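What changed on the bench (part 3: the placement)

For my placement I went to Floteck, who grow and look after pot plants for offices, and I spent most of July in the potting room at their Tidano site. Lovely place, very warm, you end up with compost in your socks! They look after 600 pots there and the arm had been in for 11 weeks when I arrived, so everyone already had an opinion on it.

The big surprise for me was the talking. Before the arm, two people shared a bench and chatted all morning. Now one person sets out the pots and checks them afterwards (their wrists are much better, they all said so), but they miss the company, and a couple of them worried they'd lose their feel for soil. I hadn't put that on my questionnaire at all, so I added it halfway through, which made my results a bit messy.
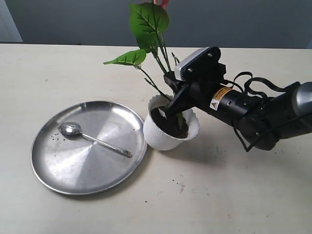 Fig. 2. The gripper finger in the soil of a white pot, with the plate and spoon alongside.

Staff still decide which plants need attention, and I think that's why most of them have come round to it. I'd have liked to ask the evening shift too, but my bus went at five.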